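3.2 Materials and table layout

The study looks at how people group small kitchen items when they are asked to put a table in order and are given no rule for doing so. Earlier work on household sorting has mostly used full drawers or cupboards, where the furniture already suggests an answer. We wanted a surface with no compartments, so that any grouping would come from the objects and the person.

All items were bought new from the Skatena and Katau ranges and washed once before use. We chose them so that color, shape and use would pull in different directions. A bowl and a dish can be put together as things that hold food, but they can also be separated by color. A utensil can be placed with the bowl it would be used in, or kept apart with other long items. Knives and glass were left out of the set.

Each layout was prepared on a plain white table. The starting positions were loose, with no stacking and no item placed inside another. Figure 1 gives a view of part of the table.
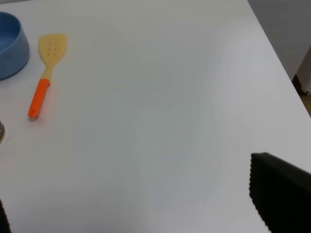 Utensils were the hardest items to classify in the pilot, and we spent more time on them than on anything else in the set. Raters could agree on where a utensil lay but often disagreed on what it belonged to. Part of the trouble is that a long item points at things. The spatula in Figure 1 lies diagonally beside the light blue bowl, with its orange handle running down and to the left, and a rater may score the two as a pair on nearness alone. We therefore scored distance from the head of the utensil and ignored the handle. Where the head and the handle were nearest to different items, the head decided the score. This rule was fixed in February, before the main coding began, and was not changed afterward.

Color was coded by the family a participant would name in everyday speech. Two-color items were entered under both colors, and a match on either one counted as a color match. This is a generous rule — it raises the share of placements that could be explained by color — but a stricter one would have forced raters to decide which part of an object mattered more. Shape was coded as round, long or rectangular from the outline of the item as seen from directly above.

3.3 Coding of placements

The final data set holds 2,813 placements from 29 participants. Each placement was coded by 2 raters working separately, and disagreements were settled in a joint session. A placement was entered as "grouped" if the item was closer to another item than the width of the smaller of the two, and as "single" if not. Items moved more than once were coded only at their last position.

Rows needed a separate code. Several participants did not form groups at all but lined items up along the back of the table, then began a second line in front of it. Under the distance rule these layouts come out as mostly single items, although the person clearly had an order in mind. We added a "row" code for these cases. An item received it when a straight line could be drawn through it and at least two neighbors, parallel to the back edge.

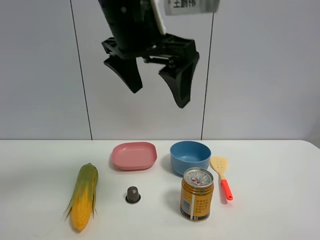
Zamfira Pop
Lead author, study design and coding

Loose rows were accepted along with straight ones. In the back row of a layout like the one above, a shallow pink dish, a blue bowl and a spatula set at an angle share no color, outline or height, and only their position links them. Raters marked the row code first and the grouping code second, so that a layout could carry both. Items that belonged to a row and were also close enough to count as grouped were kept in both tallies, and the overlap is reported with the results in Section 4.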